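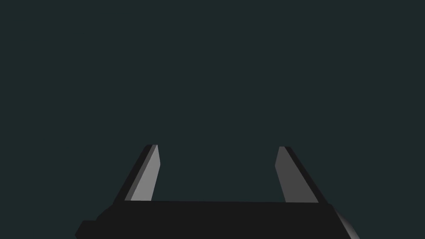
Robot Learning Lab, Unit 5: Gathering Demonstrations

Reading before the session: the Castness collection guide, first two chapters. Bring your own headphones if the fan noise in the lab bothers you.

Last unit we trained a policy on a set of examples somebody else had made. This week you make the examples, and I think it's the best part of the course! You will find out very quickly how much of a robot's behavior comes straight from the person who was driving it.

Some vocabulary first. A demonstration (or episode) is one complete try at one task, from the moment you press record to the moment you press stop. At every time step we save two kinds of things: what the robot senses, meaning the camera views and joint positions, and what you told it to do, meaning the commands to the arms and the grippers. The learner gets the first and tries to predict the second. That is behavior cloning in a nutshell, and it's a wonderfully plain idea.

We collect in simulation, in a set of rooms called Jidundale. The driving software is Khokhar. Both are on the lab machines already, so please don't install your own copies, as the versions drift and the log files stop matching.

The practice set

The class set from the January group is in the shared folder under the name Pledura. It holds 2544 episodes. Of those, 722 were marked "do not train" by the people reviewing them. Look at some of the marked ones before you drive! They are full of ordinary mistakes, the kind you are about to make yourself, and it is much easier to spot a bad habit in a stranger's episode than in your own.

Two arms, one plan

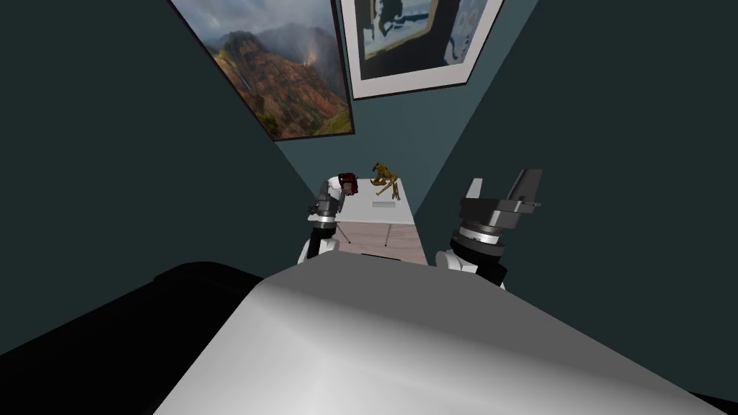 Two-arm tasks are harder to demonstrate than they look, mostly on account of the arm that isn't doing anything. New drivers forget about it. It drifts, it wanders into a camera view, and the learner copies all of that with perfect loyalty. Decide before you press record what each arm is for. With the left gripper holding the small dark red and black object at the corner of the table and the right one open and empty off to the side, you have a real decision to make about the horse figurine: it stands between the two, nearer the left gripper, but the left gripper is busy. Do you put the first thing down, or bring the right arm across? Either is fine. What hurts the learner is a set where you do one on even-numbered tries and the other when you feel like it, with nothing in the observations to tell the two apart.

Write your plan on the log sheet in one line before the first episode. "Right arm takes figurine, left holds still" is plenty. If you change your mind halfway through the session, start a new sheet.

A few driving habits that pay off:

Move at a steady pace. Long pauses teach the robot to pause, and a policy that has learned to wait can wait forever.

Open the gripper before you approach, not during. The learner has a much easier time when opening and reaching don't overlap.

If you miss a grasp, back off and try again in the same episode - recoveries are some of the most useful data you can give. Just don't miss on purpose more than the task sheet asks for.

Stop recording when the task is done. Waving the arms around afterward is fun, I know, but it all goes into the file.

Varying the start

A policy trained on one starting position learns one path. So the starts need to move around: where the objects are, which way they face, where the hand begins. Khokhar shuffles the objects for you when you choose a new seed. The starting pose of the hand is up to you, and this is where most people get lazy (me too). Try starting higher, or off to one side, or with the wrist turned. Keep the starting pose inside the range you'd expect the robot to be in when it is working by itself.

Clutter counts as variation as well. We want things near the target that have nothing to do with the task, so the learner gets practice at leaving them alone.
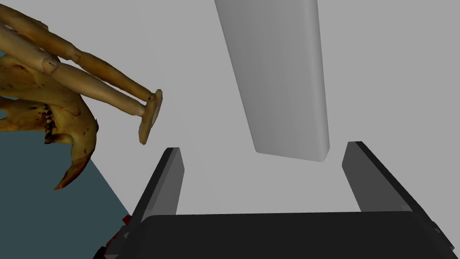 Notes by Tarcísio Rezende, Robot Learning Lab

Wrist views deserve a section of their own. They are terrific for the last stretch of a grasp, when the fingers are close and a view from the body may be blocked by the arm itself. They are also narrow. A long gray block tilted above the open fingers can run right out of the top of the view, and the same goes for a skull or a mannequin at the left side, where you get a jaw and a pair of wooden legs and have to guess at the rest. The learner has to guess too. Contrast matters as well: light gray against light gray leaves it only the shaded faces and edges to go by, while warm wood and bone stand out easily.

Try this with your partner. One of you drives using only the wrist view, the other watches the wide view and stays quiet. Swap after 2 episodes. Then talk about the moments when the driver slowed down, and compare them with what was visible to the wrist camera at that time step. I have done this exercise with every group and I still love watching it.

When you review, play each episode at normal speed once before you scrub through it. Mark it "keep", "keep with note" or "do not train". Use the note field! A note like "bumped the table, recovered" is worth a lot to whoever filters the set later, and "weird" is worth very little.

To hand in by Friday: your log sheets, the reviewed episodes in your team folder, and half a page on one episode you chose to throw out and why. Please name the folder with both last names. Next unit we train on what you collected, so leave the raw files where they are.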